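Fruit That Doesn't Go Bad Before You Get To It
Pritgate Kitchen Notes -- Tips

Posted 5 August 2021

Summer fruit comes with a deadline, and I miss it a lot. What follows is what I have learned from years of throwing peaches at the compost heap.

Shopping

Go in with a plan for the next few days and a rough idea of what ripens when. Buy one thing to eat tonight, one thing to eat midweek, and something hard and patient like apples for the end. I used to buy everything at the same stage of ripeness and then spend one frantic evening making a cobbler I didn't want.

Heavy things go in first. You know this. I know this. I have still put a melon on top of raspberries, and I paid full price for the result.
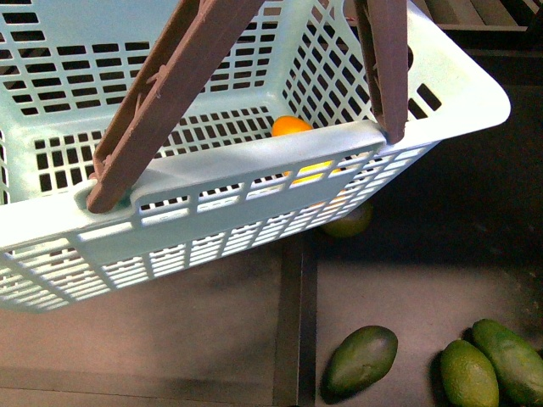
Eat before you shop. A hungry person buys 10 nectarines and a pineapple, and the pineapple will sit on the counter like a houseguest until somebody deals with it.

Unpacking

Get everything out of the plastic as soon as you're home. Bags hold moisture, and moisture is how you get that gray fur on the strawberries. Line a shallow container with a paper towel, put the berries in one layer, and leave the lid cracked open. Don't wash them until you're about to eat them.

If one berry has already turned, take it out along with whatever was touching it. Mold is sociable.

Counter or fridge?

Counter until ripe, then fridge: peaches, plums, pears, kiwis, avocados, mangoes.
Fridge right away: berries, cherries, grapes.
Counter, and leave them alone: bananas. The skins go black in the fridge. The inside is fine for a few days, but try telling that to a child.

To hurry something along, put it in a paper bag with a banana and fold the top over. Check it every day. I once forgot a bag of pears behind the bread box and found them in November, by which time they were more of a beverage.

Telling when it's ready

Color is a poor guide. Plenty of mangoes stay green when ripe, and some are bright red and hard as a doorknob. Press gently near the stem with your whole thumb, the way you'd test a tennis ball, and then smell it. If it smells of nothing, give it another day or two.

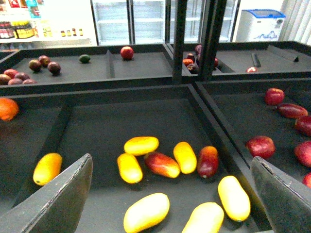
Melons are the exception, in that I have no idea. My neighbors in Trurkport all thump them and nod. I thump them too, and I nod, and then I take whichever one is closest.

Using up the tired ones

Soft but not moldy? Cut it up, spread the pieces on a tray so they don't touch, and freeze until hard before you bag them. Skip the tray and you get a single brick of peach that has to be attacked with a screwdriver -- ask me how I know.

Or roast it. Halve the stone fruit, cut side up, a little sugar, oven at 400 until the edges brown. Start looking after 20 minutes. Good on oatmeal, better on ice cream.

Citrus that has gone a bit leathery still has juice in it. Roll it hard on the counter before cutting. Freeze the juice in an ice cube tray and label the tray, unless you enjoy lemon in your iced coffee.

Fruit flies

Small bowl, cider vinegar, one drop of dish soap. Leave it next to the fruit bowl overnight. Then take out the trash, and check under the onions.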